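**Ticket: Girine sync client stuck, same files every night**
Status: open again (sorry)

Hi again, reopening this one. I've done everything on the list you sent and I'm keeping my notes in here as I go so I don't have to type it all out twice.

Quick recap for whoever picks this up. I've got the Girine client on a Meren mini PC under the desk, and it backs up one big folder called Prutau. The folder has 2,262 files in it. The client gets through most of them fine, then the little arrow just spins and spins and the log fills up with this:

```
PUT failed: 409 conflict
retry scheduled
PUT failed: 409 conflict
```

Last time you told me to sign out, clear the cache and sign back in. Did that. It looked brilliant for one evening (I even closed the ticket!) and then the next morning I was back to 538 files pending.

**What I've tried since**

- Restarted the modem. Kuzmenko, my internet mob, ran a line test while I was on the phone and said it was all good their end.
- Swapped the wifi for a cable. Faster, same error.
- Turned off the "pause on metered connection" thing, which was on for some reason.
- Checked the clock on the Meren. It was four minutes slow, so I fixed that and got very excited, but no change.
- Renamed one stuck file and it went straight up. Renamed it back and it got stuck again.

That last one seems like a proper clue to me?

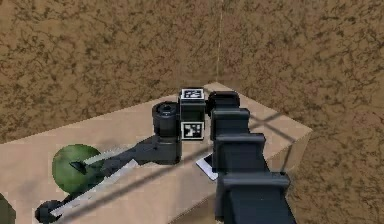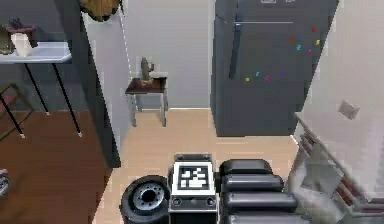
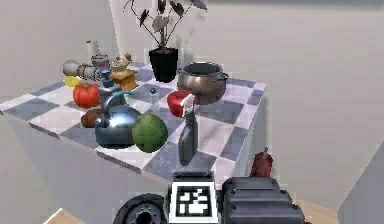 Renders, all three of them. The last one has the tomato and the big cooking pot.

So after the renaming business I had a poke around in the web view and found that some of my folders are there twice, once as `Drafts` and once as `drafts`. On my machine there's only the lower case one. I have a vague memory of changing it back in January when I was on a tidying spree, and I reckon the server never let go of the old name.

I moved everything out of the capital D copy in the web view, deleted the empty folder, emptied the bin (the bin matters, I forgot it the first go and got the same conflict) and hit Sync Now.

**7.40 pm** – pending count finally dropping. Made a cuppa.

**8.15 pm** – still dropping, no 409s in the log at all.

**9.05 pm** – stopped again, but with a different message this time:

```
Batch limit reached (2,000). Waiting.
```

No idea what it's waiting for. I left it overnight and it hadn't budged by breakfast, so I quit the client and opened it again and away it went. Everything has a green tick now.

Could you tell me

1. whether that batch limit is meant to reset by itself, or do I have to restart it every time
2. if there's a setting to make it warn me about folder names that only differ by a capital
3. whether I can safely delete the `.girine-old` folder it left behind, it's taking up a fair bit of space

Log file is attached to the first message, the new bits are at the bottom. I'm on the desktop version, and it says it's up to date. Please leave the ticket open for a week or so this time, I don't trust the green ticks yet.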